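Reinigungskurse in Prestley: Weiße Tische werden zur Übungsfläche

Marnimeck bietet seit März in Prestley Kurse zur Pflege heller Möbel an. Das Angebot richtet sich an Beschäftigte von Büros, Schulen und Praxen. Geübt wird an schlichten weißen Tischen, wie sie dort oft stehen.
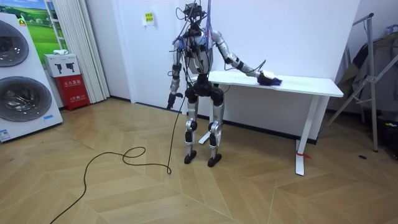

Der erste Teil des Kurses gilt dem trockenen Abbürsten. Krümel und Radierreste sollen von der Platte, bevor ein Tuch zum Einsatz kommt. Eine Bürste mit weißem Griff und dunkelvioletten Borsten, wie sie hier an der vorderen Tischkante aufliegt, reicht nach Angaben von Kursleiterin Fiona MacLeish für die meisten Schreibtische aus. Gedrückt werde nur leicht – matte Flächen zeigten sonst bald Spuren.

Danach geht es um Striche und Punkte, die von Stiften zurückbleiben. Auf Weiß fallen auch kleine Stellen auf. 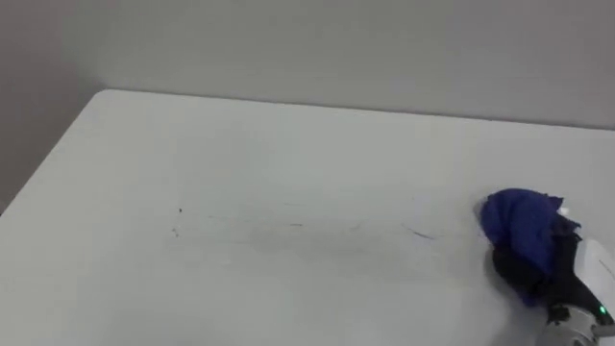 Blaues Tuch auf weißer Platte, in der Mitte kleine dunkle Flecken.

Ein Kurs dauert 3 Stunden und ist auf zwölf Plätze begrenzt. Bis zu 200 Personen sollen in diesem Jahr teilnehmen können. Die Unterlagen stammen von Iona Kerr, die bei Marnimeck für Schulungen zuständig ist.

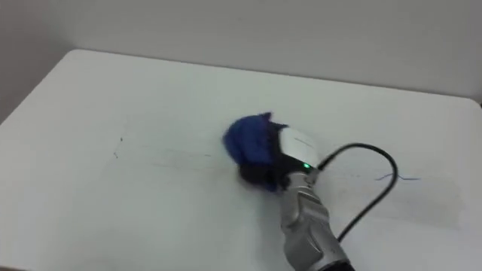 Beim Wischen rät Kerr zu kurzen Bahnen und einem Tuch, das mehrfach gewendet wird. Zusammengeknüllt wie das königsblaue auf der Tischplatte lasse es sich bei einzelnen Flecken gut andrücken, für die ganze Fläche solle man es falten. Der nächste Kurs findet im Haus Baird statt, Anmeldungen nimmt Marnimeck entgegen.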